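Notes from the Yarn Table: Clearing Out the Craft Cupboard

Hello again, everyone, and a special hello to the new folks who found us through the Mandovach library board. I meant to send this item out sooner, but the cupboard got the better of me, as cupboards do, and it's now 2/27/25 and I still have lint on my sweater from the top shelf.

For those who haven't been up to the Hao Street room lately, the cupboard is the tall one by the window, and over the winter it had reached the point where you opened the door with one hand and held the shelves back with the other. We had finished pieces in with unfinished pieces, and unfinished pieces in with things that had nothing to do with yarn at all. Jayanthi Unnithan has been after me since last May to do something about it, and she was right, and I've told her so (twice now, Jayanthi!).

So we set to it. The plan was a simple one. Anything made of yarn would get looked at properly and kept with its own kind, and the odds and ends would go into a paper bag until we could decide what to do with them.

The yellow things

I had forgotten how many bright yellow pieces we made during the spring project. Do you remember that skein color? It was somewhere between a lemon and a lime, and the Wesik shop had it on the sale table for what felt like a whole season, so of course we all came home with it. The fuzzy pieces have held up well. They're a bit tufty, with little loops sticking out here and there, but I like them that way, and a quick pat puts most of it right. There was a long one with a knobby tip that set off a debate. I said banana, Yiran Wan said corn cob, and neither of us would budge. If you made it, please write in and settle the matter.

The flatter knitted pieces in the same yellow are a different story, because that kind of stitching really likes to be laid out. If you fold it small and push it to the back, the ruffled edge gets a crease in it that takes forever to relax. Please put them down flat, stitches up, and stand or lay the fluffy ones beside them where nothing heavy will sit on top.

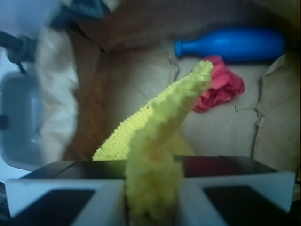 The odds and ends

Now for the paper bag, which I'm rather proud of. It's just a big brown one, but if you roll the top edge outward a couple of times it makes a nice wide mouth that you can drop things into without a fight, and black tape around the rim keeps it from creeping closed again. Yiran showed me that, and I have since done it at home for the recycling and for my mother's Fikton catalogs (she has been saving them for 10 years and won't hear a word about it).

Into the bag goes whatever doesn't belong with the yarn. Empty bottles can go in there, and so can crumpled bits and scraps that are too far gone to sort. One small request - please check that caps are screwed on before you drop a bottle in. Paper is a wonderful thing but it isn't a bucket, and I've mopped that floor enough for one winter.

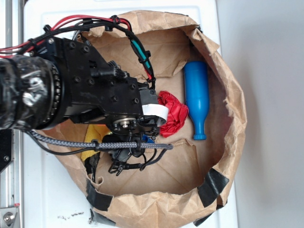

The brown bag with its rim rolled and taped, a blue bottle and something red and crumpled inside.

We still have the two lower shelves to go, and I'm told there are about 80 buttons loose in the bottom drawer, though I haven't had the courage to look. If you can spare an hour, come by with a cup of something and we'll find you a shelf. And if any of the yellow pieces are yours and you'd like them back, let Jayanthi know and she'll put them aside with your name on a slip.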